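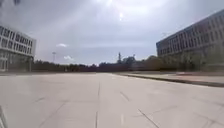

The plaza at Brisville, pale concrete paving.

Office Diary, Nillen Archive of Municipal Records
Apr 25, 2022

The transfer of the Rarkow water board papers resumed this morning. The consignment consists of 252 boxes, of which 191 have now been entered in the register. Box labels were checked against the list supplied by the board in December. Two labels did not agree with the list and were set aside for review. The ledgers are in fair condition, although the spines of the older volumes will require tape before they are shelved.

A question arose over the correspondence files. The board kept them by street, while our own practice is to arrange letters by year. The matter was put to the staff meeting.
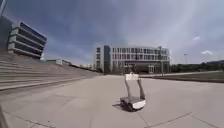

Tõnu Sepp held that the street order should stand, as any clerk looking for a burst main would have started with the street, and a new order would hide how the office worked.

His view was accepted. A card index by year will be prepared so that readers may search by either method. The index is expected to take five weeks, and the reading room will continue to issue the files on request during that time.

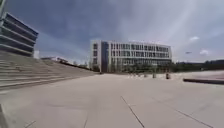 The meeting also agreed that the meter books should be listed by district only. They are repetitive and seldom requested, and a fuller entry may be made later if demand warrants it.

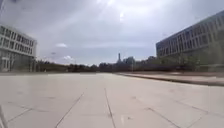
Matters Carried Forward

Reply to Rasmus Stankevičius regarding the Jankauskaitė deposit.
Order shelf tape and blank index cards.
Review the labels set aside this morning.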